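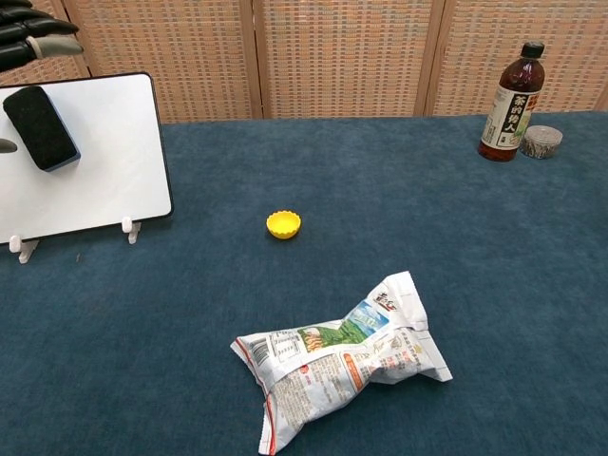
Week 3 is the one where we finally stop talking about reading corners and start talking about what goes on the table next to them. I've moved the small-group table to the front of the list this time, because it's the piece most of you will be setting up yourselves on placement, usually in ten minutes, usually with whatever is in the cupboard. My own favourite starting point is a little whiteboard on two white stand legs, set straight onto a fuzzy teal covering, with the eraser (black felt, blue backing) propped on the board itself so you're not hunting for it. A yellow bottle cap can sit on the fabric a bit to the right, and with just those few things I can run a whole session. Really! The cap is a character, a counter, a full stop, a boat. We'll get to that.

Notes from the Wednesday group, typed up Jun 16, 2021. Please bring them next week, as I'm not printing a second lot.

Why a soft surface

I used to teach on bare laminate and I'd never go back. Small hard things skitter on laminate. They roll, they click, they end up under the radiator and then you have four kids under the radiator as well. On a short pile they mostly stay where they're put. It's quieter too, and if you've ever taught beside a room that's having nap time you'll know what that's worth.

Colour matters more than I thought when I started out. A dark teal or a navy lets bright pieces stand out – yellow is wonderful on it – while a patterned rug swallows everything. I once ran a sorting game on a floral offcut and the children couldn't find half the buttons. Neither could I.

A few of you asked about cleaning. Lint roller daily, vacuum weekly, proper wash whenever there's been glue. Buy an offcut that's bigger than your table and trim it down. Mine came from Stomis, out of the remnant bin, and it's been going since February of last year.

The board

Go for a small one. The big ones pull everybody's eyes upward and toward you, and the whole idea of this table is that the talk happens down low between the kids. A thin frame and rounded corners are good for little hands. The stand legs should lean the board back slightly, otherwise the first enthusiastic scribble knocks it flat on its face.

Start with it blank. I know that feels odd, and half of you wrote the day's question on it before anyone sat down at the practice session! Try leaving it clean for the first few minutes. Put one object out, wait, and see what gets said. Then write down a word that one of the children has used. They get such a kick out of seeing their own word go up there.

Check your markers before you start. I keep 3 on the go and throw out any that squeak.

The eraser is a job, and kids love a job. Rotate it. If it lives on the board, it goes back on the board, and whoever has the job that day looks after it. Felt pads get clogged with ink dust after a while, so bang them out over a bin (outside, please, I'm begging you).

Caps, lids and other treasure

Bottle caps are free and they come in every colour. I like the ones with a scalloped rim, because turned upside down they look like a little flower, and that's often the first thing a child will tell you about it. Open side up, they'll hold a bead or a pinch of sand or somebody's tooth (it's happened).

Safety first, though. Caps are a choking hazard for under-threes and for anyone older who still mouths things, so they don't go out with those groups at all. Count them out and count them back in. Wash them in hot soapy water and dry them on a tea towel overnight before they go near the table.

You do not need many. A student in an earlier intake collected 400 of them and then had nowhere to keep them. Some 100 will see you through a year, sorted into old ice cream tubs, and you'll only want a handful out at any one time. For the opening session, one.

If you'd like a storage box with dividers, the Zokodell one in the resource room is a good size. The Kong tubs are cheaper but the lids warp.

To do before next week

Set up a table at home or on placement: soft covering, small board, eraser, a single object. It doesn't have to be a cap.

Sit somebody down at it. A child if you've got one handy, a housemate if you haven't.

Write down the first thing they say, word for word, and what they do with their hands. Half a page is plenty.

Upload your half page to Cosevum by Tuesday night. Handwritten and photographed is fine as long as I can read it.

Next week is trays, and I'll bring the sand. Wear something you don't mind getting it in.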